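Clunovent Blender Support
Ticket 1856: Smoothie program stops early, frozen fruit left whole
Product: Linano countertop blender
Status: Resolved
Opened: July 2, 2019

Reported problem

Smoothie program stops before the end of the cycle. Display shows E2. Frozen strawberries remain whole above the blade. Fault occurs with frozen fruit only. Same recipe with fresh berries runs to the end.

Recipe as given by customer: frozen strawberries, one banana, a handful of spinach, plain yogurt, milk. Fruit goes in first, milk last. Customer has already washed the jar and tried a different outlet.

First reply from support

E2 is the motor overload code. It is set when the blade is held back for more than 2 seconds. The base cuts power and will not restart until the code is cleared.

To clear it:
Turn the dial to Off.
Unplug the base.
Leave it unplugged for 30 minutes.
Plug in, seat the jar, and run on Low with water only.

Please report whether the water test finishes and whether the coupling makes a grinding noise.

Customer update

Code cleared. Water test finished, no grinding. Repeated the smoothie recipe with frozen fruit and got E2 again. Fruit had packed into a solid plug under the milk. Smell of warm rubber from the base, gone after it had stood for a while.

Second reply from support

Coupling and motor look fine from the water test. The load order is the likely cause. With fruit at the bottom, the blade starts against solid pieces and no liquid can reach it. Change the order as follows:

1. Milk, 180 ml minimum
2. Yogurt
3. Spinach
4. Banana, in pieces
5. Frozen strawberries last

Start on Low. Move to the Smoothie program once the spinach is broken up. Do not use Pulse to free a jam. Stop the motor, lift the jar off the base, and loosen the fruit with a spatula.

The Masri tamper sold for the older jar is too long for this one and will touch the blade. The Wedel tamper is the correct part.

Rinse the jar right after use. Dried yogurt around the blade seal adds drag and can set the same code.

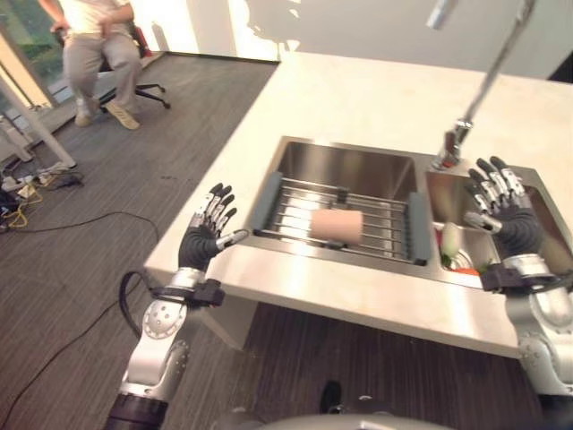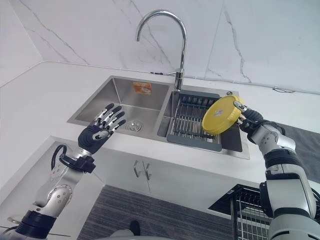
Kitchen counter with double-basin sink 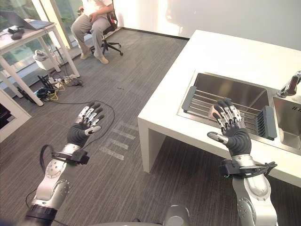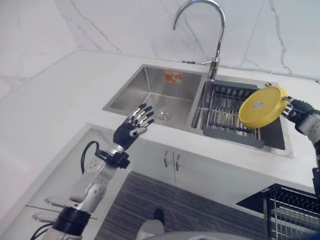 Customer update

Tried the new order with the same quantities. Program ran to the end, no code. Texture smooth apart from a few strawberry seeds. Second batch made with frozen mango in place of the strawberries, also fine. Asks if the milk can be replaced with orange juice and if ice can go in along with the fruit.

Third reply from support

Juice is fine in the same amount. Ice can be added with the frozen fruit, but increase the liquid to keep the mix moving. If the surface stops turning while the motor is running, switch off and add more liquid before the overload trips.

Base does not need to come in for service. If E2 returns with water only in the jar, reply on this ticket and it will be reopened.

Resolution code: user loading, no fault found
Parts sent: none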